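Search this site Search Enter keyword
Filed under: Project updates / Two-arm cells / Upkeep

Bilus two-arm folding cell: progress report to the program office, period ending December

Scope

This report covers setup, upkeep and repair of the Bilus cell under the Brindasska textile handling grant. It does not cover policy training or the folding software, both of which are reported separately. Work in the period concerned the left wrist joint, finger alignment on both grippers, cable routing, and the daily check sheet.

Status at close of period

The cell is in service. Both arms home without error and hold position under the standard load. The logged cycle total since the last full service is 1159, of which 1045 were completed without an operator stop. The remaining stops were reviewed one by one. Most were lost grips on the left side, and nearly all of those came before the finger alignment described below. The others were joint-limit stops caused by a path that had been taught too close to the base.

Left wrist joint

Play was found in the left wrist during the routine hand check. With the brakes on, the gripper could be moved by hand at the fingertips, more than the Mazza service sheet allows. The joint was opened and the retaining screws on the output flange were found below torque. Two had backed out far enough to see. All were removed, cleaned, refitted with thread compound and tightened in a cross pattern. The bearing was inspected and left in place. The joint was then run through its full range at low speed, and the play was measured again and found within limits.

The zero position shifted slightly as a result. The left arm was re-zeroed against the alignment pin, and the arm-to-arm calibration was repeated the same afternoon. The first calibration was rejected because the table had been bumped between poses. The second was accepted and is the one now loaded.

Finger alignment

The left fingers were closing with a small gap at the tip on one side. Thin fabric slid out of the gap under side load, while thicker fabric was held by the rear of the pads. This explains why the fault went unnoticed in towel work and showed up with lighter cloth. The finger mounts were loosened, the fingers closed on a flat shim, and the mounts tightened again in the closed position. The right gripper was checked by the same method and needed no change.

The acceptance check is a two-point lift. Each gripper takes the cloth near one end, both arms rise together, and the middle is allowed to sag. The hold is kept for five minutes – long enough for a poor grip to creep. A straight, tight pull is not used, as it loads the wrists and hides slip at the tips.
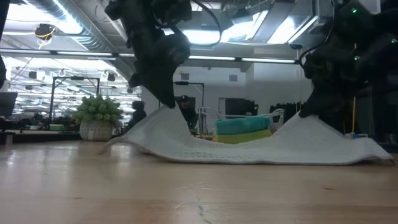
Joscha Steinbach asked whether a five-minute hold says anything about grip under motion, and suggested that the arms be moved slowly from side to side during the last minute. The suggestion has been taken up. The revised check will be used from the start of the next period, and results from the two versions will be kept in separate columns.

Cable routing

The gripper cables on both arms were found to pull tight with the wrist fully turned. The clamps were moved to leave a longer service loop on the upper arm. Reach was tested at the corners of the work area with power limited. No contact with the fingers occurred. The left cable jacket has a shallow wear mark near the old clamp position – it has been wrapped and added to the weekly inspection.

Daily check sheet

The sheet was cut to one page. It now lists homing, hand check of each wrist, pad condition, cable loops and stop button, in that order. Boris Hrubý signs off the sheet at the start of each shift. Missed entries fell after the sheet was moved to the controller stand.

Open items

Replacement pads from Cuton are on order; no delivery date has been confirmed. The current pads are usable but the left pair is worn at the front edge. One spare wrist bearing should be held on site, and approval to buy it from the existing parts line is requested. The taught path near the base has been corrected in the working copy and still has to be copied to the backup controller.

Comments

tmk_cells
Which thread compound did you use on the flange screws? We had the medium grade let go on a similar joint after a few months.

Boris Hrubý
Medium grade here as well. Paint marks were put across the screw heads so any movement will show at the weekly check.

R. Ode
Please post the shim thickness with the next report.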